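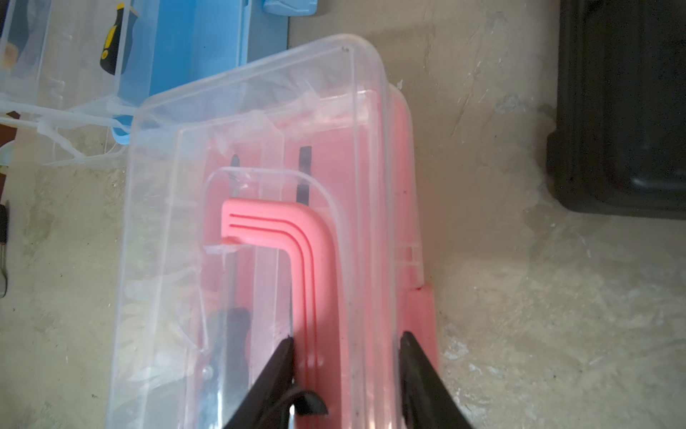
Gremon, 24th July

Progress report to the Myklebust Fund: Cullero footpath and hedge scheme, second period

Prepared by Dalia Belhaj, project officer

This report covers the work done since our last report in December. The scheme is on course to finish within the agreed grant, with one section of path running late.

Paths

The lower path from the village hall to the ford is open again. We cleared the side ditch along its full length, put in two new culverts and laid 117 metres of crushed stone where the ground used to flood. It has stayed passable through all the rain since then, including the heavy spell in spring when the road at the ford was closed.

The upper path is behind. The contractor, Prorkent, was due to start on the steps in April but could not get a digger up the bank until the ground had firmed up. Work began nine weeks late. The bottom flight is finished and the top flight is marked out. We expect walkers to be using it by the end of September. The contract price has not changed.

Hedges

We planted 1,352 hedge plants over the winter, mostly hawthorn, with blackthorn, hazel and field maple mixed in. Losses are heaviest on the west side of the long field, where the soil is thin and the wind gets at the young stems. Nearly 47 metres there will need replanting. The nursery has agreed to hold stock for us at last year's price.

Rabbit guards were fitted throughout. Some of those on the east side came off in the February gales and have been put back with longer canes. Grass has been kept down with a bark mulch, and the mulched stretches look clearly better than those left bare.

Landowners

Gudrun Magnusson has signed the agreement for the strip beside the orchard, so the hedge can now run unbroken to the lane. She asked for a field gate at the north end in place of the stile shown on the plan. We agreed, and the cost comes out of the sum set aside for stiles.

One agreement is still open. It concerns the corner by the old pumping station, where the boundary on the deeds does not match the fence on the ground. A surveyor will look at it next month, and no work will be done there until the line is settled. 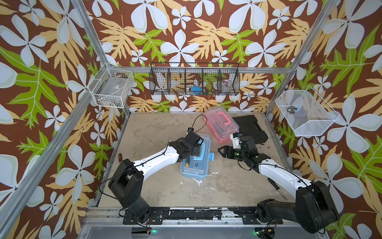

Will the delay to the upper path affect the autumn planting?

The planting will go ahead as planned. It is reached from the lane, and the plants can be brought in by trailer without using the steps.

Spending

Spending is slightly under budget. The saving is on fencing, where we were able to reuse sound posts from the old line. We ask the Fund's permission to move this money to the replanting on the west side. No other changes are requested.

Next period

Finish the top flight of steps and fit the handrail.
Replant the west side of the long field once the leaves are down.
Hang the gate at the north end of the orchard strip.
Replace the waymarks between the ford and the lane.

Receipts and the revised path plan have been sent separately.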